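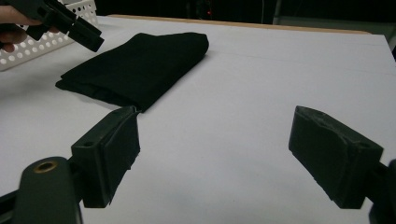 Folded black cloth on a white tabletop.

Gronow Plate Compactor
By Clolteo

Home › Compaction › Walk-behind plates › Gronow

If you have ever laid a patio or backfilled a trench and then watched it sink over the following winter, you already know why a good plate compactor earns its space on the truck. The Gronow is the one we reach for ourselves when the job is too big for a hand tamper and too small to justify bringing out a roller. It has been in our catalog for a good many seasons now, and we still get calls from crews who bought one years back and want another just like it (it's pretty much the same machine, with a better throttle lever and a quieter muffler).

It weighs 200 pounds with the tank empty, so you'll want two people or a ramp to load it, but once it's on the ground it more or less walks itself forward and all you have to do is steer. The base plate has curved edges at the front and back, which helps it climb over loose stone without digging in, and the sides are straight so you can run it tight along a curb or a foundation wall.

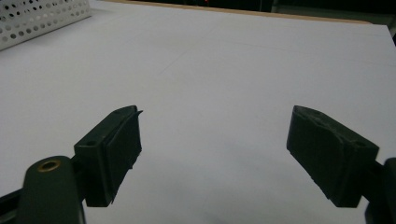
We should say a word about the handle too, as it's the part your hands and elbows will have an opinion on by the end of the afternoon. It sits on rubber mounts that take up a good deal of the shaking, and it folds forward over the engine for transport. Please fold it all the way until the latch clicks – a handle left half folded will bounce loose on a rough road and bang against whatever is next to it.

What it's good for

Crushed stone, gravel, sand and mixed granular fill are where the Gronow is happiest. We use it on walkway and driveway bases, behind retaining walls, over pipe bedding once there's enough cover, and for patching asphalt. For pavers, please fit the Jusell pad, a thick urethane sheet that clamps on under the plate and keeps it from scuffing or chipping the faces. The pad is sold separately and goes on with the same wrench you use for the drain plug.

It isn't the right tool for heavy clay. Clay wants the pounding of a rammer, and if that's mostly what you have on your lot, take a look at our Preton rammer and save yourself a long and frustrating day.

Water tank

The tank lifts off without tools and feeds a drip bar across the front of the plate. You'll want it for hot asphalt, which sticks to dry steel, and it's very handy for keeping dust down on a dry base. Drain it before you put the machine away for the winter, and open the valve at the same time so that nothing is left sitting in the bar.
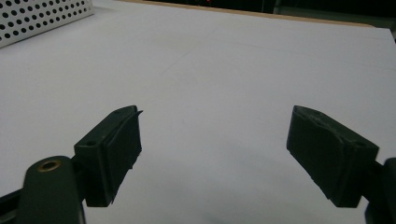 How thick a layer of gravel can I compact at one time?

Keep your layers thin, and go over each one at least 2 times before you add the next, with the second pass running crosswise to the first. If the stone is still shifting under your boots, give it another pass before you move on.

In the crate

Compactor with handle fitted
Water tank and drip bar
Folding transport wheels
Wrench for belt cover and drain plug
Printed manual and parts diagram

Engine oil and fuel are not included. The engine ships dry, so please fill the crankcase before you pull the starter the first time, even if you're only wanting to hear it run.

Looking after it

Check the oil every morning and brush the packed dirt off the plate every evening, and most of the rest will take care of itself.
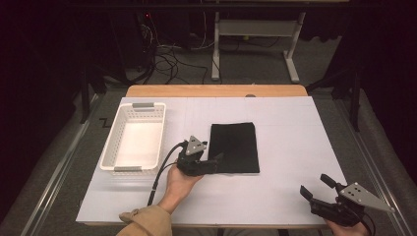 The belt is worth a look whenever you have the cover off. A new one stretches a little over its first few days of work, and we'd tighten it after 9 hours of running and then leave it alone until the regular service. Air filters clog quickly on dry sites, so keep a spare in the cab. We stock belts, filters, mounts and drip bars, and nearly all of them go out the same day you order.

Warranty and delivery

Every Gronow carries a 2-year warranty on the plate, frame and exciter. Delivery is by flatbed with a liftgate, to your yard or straight to the site – just tell us about narrow gates or soft ground when you order, so the driver knows what to expect. Orders placed in November sometimes take a little longer to reach you.

Page last updated September 2018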